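Visit report: Stadance sorting and kitting rooms, Imus

Visit made 1/4/24. Report by Jerome Padilla, with notes from Angelica Panganiban.

Purpose

We went to see how Stadance handles short lengths of string and cord before they go into craft kits. Our own store at Kemppainen has the same material and the same trouble with it. The visit was arranged through Milagros Tan, who runs the kitting side and walked us round. It took most of the morning.

Arrival and goods-in

The building is a single-storey unit with goods-in at the north end. String arrives on cones and as cut offcuts in sacks. The cones go straight to racking. The offcuts are weighed, given a paper ticket and put on a low shelf by colour family, as far as the supplier has kept the colours apart. Often the supplier has not. The ticket shows the weight, the supplier and the shelf number, and stays with the material until it is packed.

Racking is on five levels. The top level is kept for empty cartons.

Cutting

Cutting from the cone is done on a hand-cranked drum with a slot across it. The string is wound on, a blade is drawn along the slot, and the lengths drop into a tray. The operator can change the length by moving to a different drum. We were shown the drum used for the standard kit, which takes 79 turns before the blade is used. Fewer turns waste time and more turns bruise the lower layers.

Lengths from the drum leave the cutting room straight and tied at one end. They give no trouble later. The trouble is all with the offcuts.

Separating

The separating room is the part we had come for. Mixed offcuts are tipped out in small heaps and taken apart by colour before bundling. Custódio Barros, the shift lead, gave us the working rules:

– Keep the heap small. A large one tightens as it is worked.
– Start with the colour there is least of.
– Lift from a loop near the top and avoid pulling on a free end.
– If the heap rises with the strand, put it down and choose another point.
– Do not cut a knot until the rest of the heap is clear.

The work surfaces are pale, and strand edges are easy to pick out against them. Our benches are dark green and I would change them. Thin string is slower than thick in every case, as it doubles back under itself and the crossings are hard to see. A purple strand on yellow is one of the easier pairings for the eye, though the yellow still has to be loosened before the purple will come out.
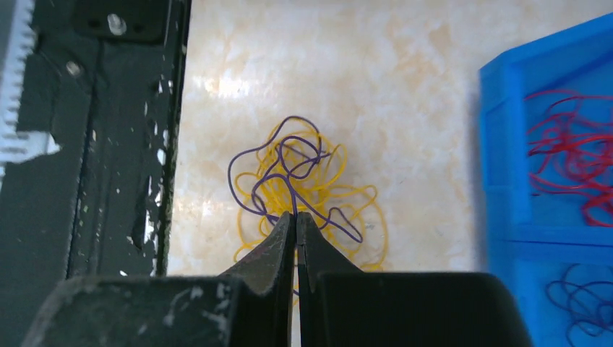 Bundling and packing

Separated lengths are combed by hand, folded once and held with a paper band. Each kit takes 12 bundles. Kits are closed in flat cartons and checked by weight on a Gendgate bench scale. A carton outside the limit is opened and recounted. The May order is for 1,000 kits and the packing room had been rearranged for it, with two tables pushed end to end.

Points to follow up

Milagros Tan will send the heap size limits in writing. Angelica Panganiban is to price pale bench tops. Jerome Bañez has asked for the drum dimensions – we did not measure them on the day.

Recent reports
Goods-in racking: notes on labelling
Paper bands compared with cotton ties
Bench scale checks, second round
Carton sizes for flat kits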